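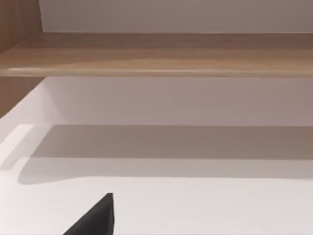

December 31, 2024. Bench notebook, equipment money.

Last working day for the budget, so naturally the spreadsheet and I are the only ones in. Sohail is reachable by phone until lunch. Clodagh said she'd read this on Thursday, so Clodagh, hello, the bits for you are marked CR.

Where we stand. The shelf task runs fine in sim, by which I mean it runs. We have been putting off the purchase of real hardware since July on the grounds that we were learning so much without it. We were. We also learned that rendering costs money, that the two workstations heat the room nicely, and that a simulated shelf never arrives with a corner missing. At some point somebody has to buy a shelf.

Arm. Three quotes in the folder. Leltau is the cheapest and has the longest lead time, 20 weeks, quoted in a tone suggesting we should be grateful. Sorrentino is dearest, and includes an installation day and a training day that I don't think we need, but they won't unbundle them. Asked twice. The second answer was the first answer with a new date on it. Reseo sits in the middle and is the only one whose sales person asked what the mounting surface was. I am leaning Reseo and trying to decide whether I'm leaning on the evidence or on having been asked a sensible question.

Fingers. Want to stay with the pointed, wedge-type finger we use in the model. If the real fingers come in a different shape we redo every contact setting from last quarter, and I'd like to keep what's left of my good humor for other things. Lorkeo will machine a pair from our drawing at 230 a pair, any quantity, no discount for being nice. I've put down four pairs. Sohail thinks two. Sohail has not seen me home an axis before coffee.

Compute. Current setup gets through around 60 episodes an hour with full shadows on, far more with them off. We keep the shadows on. The soft-edged one under an overhang is exactly what the depth stuff trips over, and if we train it on a nice flat bright world it will do beautifully in a nice flat bright world. A second card would help. A second card is also what I wrote last December, word for word, I checked.

CR: can the card come out of the software line? It has software on it.

Things that never make it into the first budget and always make it into the second:

- Table. The arm needs something that doesn't wobble. The bench by the window wobbles.
- Shelf unit. Light oak finish with a white wall behind, to match the scene. Cheap. Buy it early and measure it, then fix the model to match the real one. Last time we did it the other way and spent a week shimming furniture.
- White top for the work surface, matte. The glossy sample is out. It mirrors everything.
- Emergency stop and guarding. Not optional, not to be "phased".
- Cables, and then more cables.
- Freight. Leltau's quote leaves it out altogether, in a footnote, in gray.
- Spare gripper motor. Reseo will hold one for us, but only if it's on the first order.

11:15. Phoned Sohail. He agrees on Reseo, still two pairs of fingers. Settled on 3, which pleases neither of us and comes to 690. He also wants a service contract. I read him the price and he wants it less.

He raised a fair point about the sequence: order the arm first, the card after, as nothing on the compute side holds anything up and the arm holds up everything. Moved the card to line two. If the money runs out before we reach it, there's always next December's copy of this page.

Power. Forgot power. The socket by the proposed table spot shares a circuit with both workstations. Ask building services whether it will take the arm controller as well, and get the answer in writing this time. Put a placeholder in the sheet for an electrician and colored it orange.

CR: need your signature on the Reseo form, page two and also the last page, which is blank apart from the signature box. Form is in the tray with the Lorkeo drawing on top of it. Please check the tip angle on the drawing against the model before it goes out. I've looked at it so often that I'd approve a spoon.

Still open: who unpacks. Sorrentino's installation day is starting to look less silly. Left it out anyway.

Sheet saved as final. Then saved as final 2, after the freight.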